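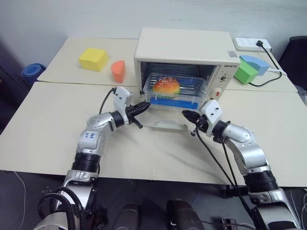
flulleck_flats
2019-03-30
Play kitchen for the twins is finally coming together and I'm a bit beside myself! I gave up on the wooden ovens in the catalogues and went with a cream toaster oven, cord off, so they get a proper door that folds right down and a dial and a knob to fiddle with. The toy burger bun goes in sitting in a clear plastic tub, and the colour of it against all that cream is just gorgeous. Has anyone else gone this way?

prenisau_mum
Love it!! We did the same two years back and ours still gets used every arvo. Ours came from the Jelínek op shop, $40 with the rack still in it.

wattle60
Sorry, I'm not sold. Teach a toddler that a toaster oven is a toy and what happens when they wander up to yours on the bench? I'd stick with cardboard.

flulleck_flats
Fair point, wattle. Ours lives up high behind a latch, but I'll have a think about it. I do want to paint this one a different colour so it doesn't look like a kitchen one.

tramstop155
Mine have never mixed them up, and they've had theirs since December. My gripe is the door. Little fingers! I put felt pads on the corners and it closes much softer now.

prenisau_mum
Ooh, felt pads, stealing that. Also keep the foam blocks! Mine reckon a yellow one is butter and anything orange is cheese.

wattle60
Painting it would help, I'll give you that. Still think cardboard's more fun, they get to draw the knobs on.

flulleck_flats
Could do both! There's a big Wila box in the garage that would make a beaut fridge. Off to find the textas.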